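Fletholm cable set, README

Last edit 20 February 2018, Iolanda Furtado. Questions about the sheet go to Rakiya Bashir, questions about the actual cables to me.

What's in here

A list of every loose cable we keep, plus clips of cables being coiled, handed over and put down on a table. Started as a clean-up of the Fletholm cupboard, grew. 228 cables in the sheet, 442 clips. Not every cable has a clip, some have lots. The ones with lots are mostly short black ones that kept getting picked first.

Files

cables.csv - one row per cable
clips.csv - one row per clip, points back to cables.csv by tag number
clips/ - the clips themselves, in folders by session
ties.txt - notes on what holds each coil together
old/ - Guerra list from before the renumbering, don't use it for anything new

Columns in cables.csv

tag: number on the paper flag. Tags run past 228, there are gaps where stuff was thrown out. Don't fill the gaps.
length_cm: laid out flat, end to end, plugs included. Anything over 200 was measured in two goes and added up so don't trust the last digit.
jacket: black, white, gray, other. "Other" is nearly all orange extension cords.
ends: what's on each end, short names, list at the bottom of ties.txt.
stiff: 1 floppy, 2 normal, 3 fights back. Judged by hand, by me, on different days. Rakiya redid a batch and we disagreed mostly between 1 and 2.
coil: round, figure eight, folded, heap.
tie: none, twist, velcro, rubber band, own tail.

Coiling, how we do it

Over-under for anything long. Short ones just go round the hand. Leave a tail, wrap it twice, tuck. No tight bends next to the plug. If it won't lie flat, write heap and move on, do not spend ten minutes on it. I spent ten minutes on several.

Black cable is the worst to sort. Once it's in a bundle you can't tell which loop is on top, and the ends vanish into the middle. For those I'd go by tag and feel and not by looking.

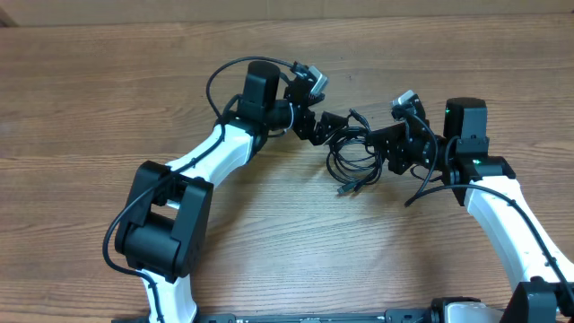 Brown wood table was kept for all the Bendance sessions so black jackets show up OK against it. White ones too. Dark brown cords (there are a few, old lamp leads) are harder to see and the coil column for those was filled in from the real thing, not from the clip.

Sessions

bendance_a: short cables, all coiled beforehand
bendance_b: same cables again plus the long ones
cluvovach: 11 cables only, borrowed from the Cluvovach store and given back. Lengths are in the sheet, tags start with C.
heaps: whatever was left over. Messy, on purpose.

Columns in clips.csv

clip, tag, session, start_coil, end_coil, dropped (y/n), note. Start and end use the same words as coil. If a bundle opened up on the way it's marked heap at the end even if half of it was still coiled. Maybe should of been its own word. Too late now, too many rows.

Known problems

- Tags 61 and 67 got swapped at some point in bendance_b. Fixed in clips.csv, the folder names are still wrong.
- Gray vs white is a mess for the older cables, yellowed ones went either way.
- ties.txt has "velcrow" in places, search for both.
- A few rubber bands snapped between sessions and were replaced by twist ties. The tie column has the newest one.
- Length missing for anything sealed in its bag. Left blank, not zero.
- Blank rows at the end of cables.csv, harmless, your script may not agree.

Splitting it up

Split by tag and never by clip, otherwise teh same cable lands on both sides. Keep the C tags together. Heaps session is best left whole for testing.

Not included

Wall chargers, anything with a brick in the middle, anything frayed. The frayed ones went in the bin. Garden hose was suggested, no.

To do

Rakiya: second pass on stiff, all of it this time
Iolanda: rename the 61/67 folders, clean up ties.txt
Either: check the lamp leads again
Pull the Guerra notes out of old/ if there's anything in them about lengths, then delete the rest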